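Shared Workshop Builds > Arms and manipulators
Thread: Two-arm table clearing, cable routing and grip on flat cutlery

quang_tagx
Build log, continued from the last thread. Two arms on one base, one gripper each, working at the light wooden table in the Lononham workshop. Task is to pick up crockery and cutlery and put each item where the list says. The arms are sorted. What I want opinions on is the gripper cables and the fork.

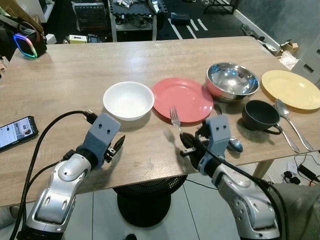
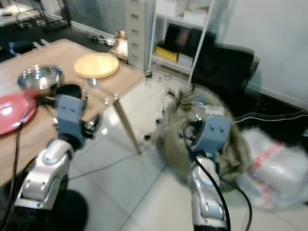 Controller is the Trovholm board, firmware as supplied. Each gripper has one cable, run outside the arm with slack for the wrist. At full wrist rotation the left one pulls on its connector, and I have logged 313 dropped packets on that side in one evening against none on the right. Bowls and cups are fine. A fork lying flat on the wood is the problem: the fingers close above it or push it along.

AbrehetJ
Dropped packets on one side only is strain on the plug. Put a clamp on the forearm a hand's width back from the gripper and leave the loop between clamp and plug. At present the plug is your strain relief.

chien.d
Disagree with the clamp. I had one on mine and it moved the break from the plug to the clamp. Took 3930 cycles to fail, but it failed inside the jacket where I couldn't see it. Use a longer loop and a right-angle connector.

AbrehetJ
What radius was the bend at your clamp? If it was a cable tie pulled tight then yes, it will break there. A saddle with a rubber insert won't do that.

chien.d
Cable tie. Fair enough. I'd still fit the right-angle connector.

Thu_Vu
On the fork: go for the handle end, not the middle. Most forks are curved, so there's a gap under the neck when it lies tines down. Tines up, the gap is smaller and you need a thinner fingertip. I filed mine to a wedge and it went from 60 misses in a run of 271 to a handful.

Also check your table height in software. If the table is even slightly out of level, one fixed value for the whole top will be wrong at one corner.

quang_tagx
Height is one fixed value. I'll probe the four corners tonight and fit a plane. Not keen on filing the fingertips as I have no spares.

saeed_ahm
Print sleeves and file those. Softer material grips polished steel better in any case.

A different point: I would not mix soft goods and crockery in the same set of tests. Fabric needs a different closing force and a different idea of what counts as a grip. Ours at Mutville kept reporting a good hold on cloth with one thread between the fingers.

Thu_Vu
I'd keep them mixed. If the force setting only works on one kind of object you want to find that out in September and not after you've tuned everything round plates.

saeed_ahm
Then at least log them separately. One success rate over both tells you nothing.

quang_tagx
Separate logs, agreed. Order of work: saddle clamp and right-angle connector on the left arm, corner heights, printed sleeves. I'll change one at a time and post the packet counts after each.

chien.d
Do the connector before the clamp, please. I want to know which of us was right.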